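Otov workshop gripper moves on to cloth handling

The hand-held gripper under construction at the Otov shared workshop has been fitted with its second set of fingers, and members began trials on folded fabric on Wednesday.

Makis Kalogeropoulos and Nelly Cabrera are building the tool, which an operator carries by hand to record grasps. The same fingers will later go on a bench arm. Opening between the pads is 82 mm, and the parts bill so far stands at $1,585, most of it for the arm's servos.

The new fingers are matte black blocks with flat inner faces. A brass-coloured threaded insert takes the fixing on the cylindrical mount, replacing a self-tapping screw that stripped its hole in February.

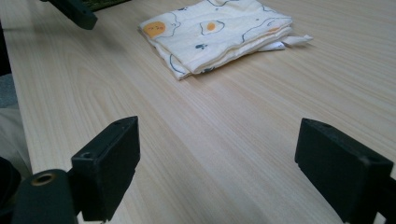

Next stage

Cabrera has set a target of 100 recorded grasps on folded cloth before any change to pad geometry. Printed fabrics, among them a cream cloth with a fried-egg pattern, are being used along with plain ones – the tracking software loses edges on plain material.

Zeeshan Bajwa is writing the playback code for the arm. Grip force is not yet measured. A load cell is on order from Katsaros, and Kalogeropoulos said the mount would need to be reprinted to accept it.

Drawings are kept in the workshop's shared folder under Mukarley, the project name.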